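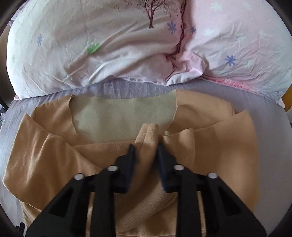 ## Sleeping with the window open again

October 30, 2012

I grew up in a house where the bedroom windows stayed shut from the first frost until the forsythia bloomed, and for a long time I thought everyone lived that way. Then I spent a winter renting the upstairs room in Yavuz Baysal's house on Mudaliar Street, and Yavuz believed in cold air the way some people believe in vitamins. He cracked every window in the place at night, even in December! I complained for two weeks and then slept better than I had in years.

I lost the habit when we moved here (the street is louder, and the furnace is older than I am), but this month I've been trying it again, and oh, I had forgotten. The window goes up a couple of inches before I brush my teeth, so the room has cooled off by the time I climb in. I turn the thermostat down too, or I'd just be heating the driveway. My nose gets cold and the rest of me is perfectly happy under a big comforter, and I fall asleep listening to the neighbor's maple dropping its leaves.

Getting up is the hard part, I won't pretend otherwise. I keep thick socks on the nightstand, and a sweater over the chair, and I've been known to get dressed halfway under the covers like a kid on a school day. My husband closes the window when his alarm goes off, bless him, and by the time I've talked myself into standing up it's almost bearable.

A few of you asked about the noise. I tried earplugs and hated them. What worked was moving the bed to the other wall, which took us a whole Saturday's worth of grumbling and turned up two library books and an earring I'd given up on. The garbage truck still wakes me, but I'm usually back to sleep before it reaches the corner.

I don't know how far into winter I'll make it this time. Yavuz wrote back when I told him and said to put a hat on and quit worrying. I may have to dig out the gray one with the earflaps, if the moths haven't been at it.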